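Week 3: Clearing and Sorting a Shared Table

Good morning again, everybody, and thank you for sticking with me through last Friday's long session on drawers. We are moving up to the tabletop this week, and I have to confess it's my favorite part of the whole course (I know, I know, I say that about linen closets too).

A shared table collects two families of things. There are the care items, meaning bottles, tubes and sprays, and then there are the strays, the toys and odds and ends that somebody put down for a minute. I like to start with the strays. Pick up the plush bird, carry it off to the toy bin, and come back with both hands free. Soft toys soak up spills, so get them well clear before you touch a single cap. 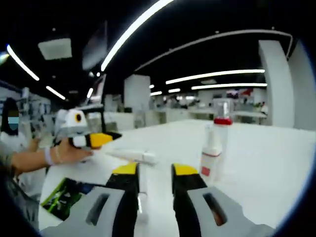
Verna Schumacher wrote in after the last handout that she does it the other way around: bottles first, always, and toys at the very end, because in her house a toy that moves early gets carried right back to the table by a grandchild.

I think that's a fair point, Verna, and with little ones about I might well do the same! Try both ways at home and see which one leaves you less cross.

Now for the bottles. When several are mostly white with a bit of red on them, they are terribly easy to mix up, and I've done it myself more than once. Go by shape first and then by the label. Tall bottles stand at the back, pump bottles in front of them where a hand can reach, and tubes lie down in a shallow tray, all with their caps pointing the same way. 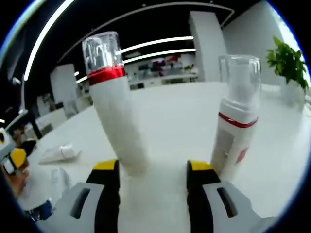 Once everything has its spot, turn each label to face the person who will be using it, and wipe the table from the far side toward you. A plain damp cloth will do. If you bought the Bargate tray from the supply list, the narrow end holds the small tubes nicely, though a baking pan works just as well and Bernadette Doucet swears by an old bread tin.

For next time, please clear one table at home and write me a few lines on what you moved first. Read pages 36 to 74 in the course packet, and bring a tube or two with the label rubbed off if you have them.

Course handouts by Birdie Calloway. Please ask before copying. Back to top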